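Eltix Home
Parts and Accessories > Gripper Spares > Finger Pads

Lakau Replacement Finger Pads, Revision B (pair)
Part no. 1527
In stock, ships in a plain padded envelope
Page updated 2018-04-30

If you came to this page from the safety notice, welcome, and please read all the way down before you order, because you may be owed a set at no charge. If you came because you simply wore your old pads out, welcome to you too! These are the same dark, matte pads that go on every new Lakau gripper we ship, and they drop straight into the older fingers with the two screws you already have.

We'd like to tell you plainly what went wrong with the first version, as a good many of you wrote in last November and were very patient with us while we worked it out. Revision A pads were glued to a thin backing plate. On firm, square things they held up nicely for years. On slippery, floppy or springy things (bags, pouches, tongs, anything that pushes back or slides sideways) the glue line crept a little at a time, until the pad sat crooked on its plate. The arm had no way of knowing. It went on reporting a good grip, and then whatever it was carrying went down on the counter, or on somebody's foot.

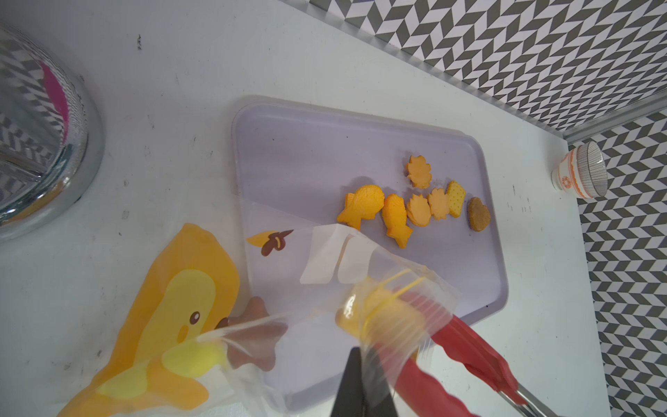
The worst report we had was from a teaching kitchen where a pair of tongs left the fingers halfway through a swing and landed a good distance outside the marked work area. Somebody had leaned in to straighten a dish and got a nasty bruise on the wrist. We were very sorry to hear it, and that one report is why we stopped selling Revision A the same week and why the notice went out to everyone on our list, including folks who had never had a bit of trouble.

What's different in Revision B

The pad is now molded around the plate, with no glue anywhere. The plate has a small lip at the front that keeps the pad from walking forward under a sideways pull. We also made the pad slightly softer at the tip, which people working with thin plastic have been asking for since forever. Our bench rig put one pair through 700 pull cycles on a greased steel bar, and then we did it again with a fresh pair because we didn't quite believe it. Neither had shifted when we took them off and measured.

Two-arm setups need a bit of extra care. When a pair of arms shares one soft object, each gripper pulls against the other for as long as they hold it, and a crooked pad on either side is enough to let go. Please change all four pads at once.

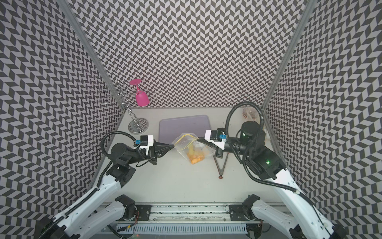
Mixing revisions was the cause of most of the second round of complaints, I'm afraid, and we should have said so louder the first time. An old pad and a new pad don't squeeze alike, so the load creeps over to the old one and you're right back where you started.

Fitting them

Power the arm down and wait for the indicator lights to go out. Support the finger with your free hand, back out both screws, and slide the old pad off toward you. Wipe the seat clean. The new pad goes on lip first, and the screws want to be snug and no more. Run the Drakos grip check from the setup menu before you put the arm back to work. If you get code 43, the pad isn't seated; take it off and try again, and please don't just clear the code (we know it's tempting).
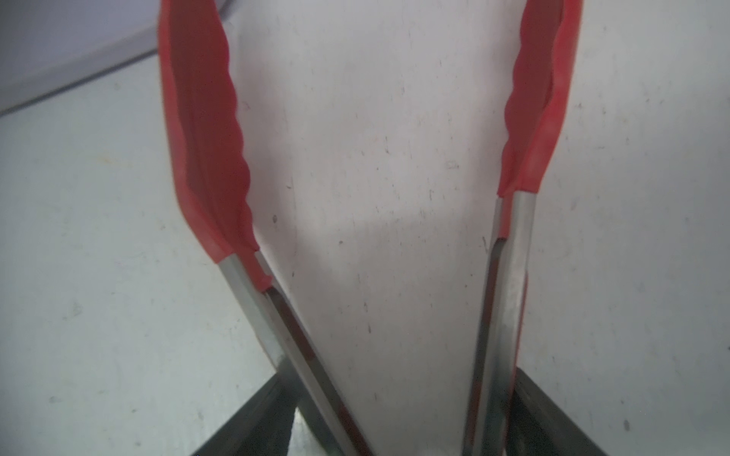 Customers often ask us which jobs wear a pad fastest, and our answer is always kitchen tools. Tongs are the ones we fret over, with smooth steel arms where the fingers have to hold and all the nice grippy red silicone up at the other end where it does the pads no good. Hold a tool like that and you're leaning entirely on the pad, so look yours over every 100 hours of running and swap them if you see any tilt or shine.

Free replacement

Any Lakau gripper with a Grivness backing plate is covered. The name is stamped on the underside, and you can read it without taking anything apart. Send us your order number and we'll post a full set, plus a spare pair for the drawer. Until they reach you, please keep hands out of the work area whenever the arm is powered, and stick to light, firm objects.

Goes with: Lakau gripper, all years
Not for: Lakau Mini
In the envelope: two pads, four screws, folded instruction sheet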